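Reading time: 1 min

Notes, part 2: tray setting for the dining room. Speaker: Mei-kuen Yeh.

Pick up from the seating plan. The room has 52 places, one tray each. Plate goes in the centre of the tray and the cup behind it. Colour contrast matters more than pattern: a plain plate on a plain grey tray has an edge people can find. Pause on the picture. 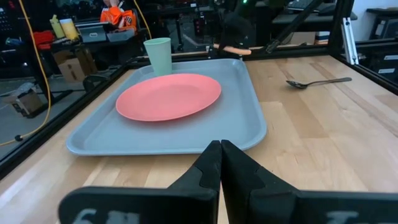
Cutadthorpe, October 2021

Spoon is on the table, to the right of the tray, bowl pointing in. Ask the group which way they'd turn the handle. Take two or three answers.

Then the trial at Jesilgate: 16 residents, lunch only. Dumisani has the sheet with the results by table. Don't read it out.

Next: cup heights, then storage.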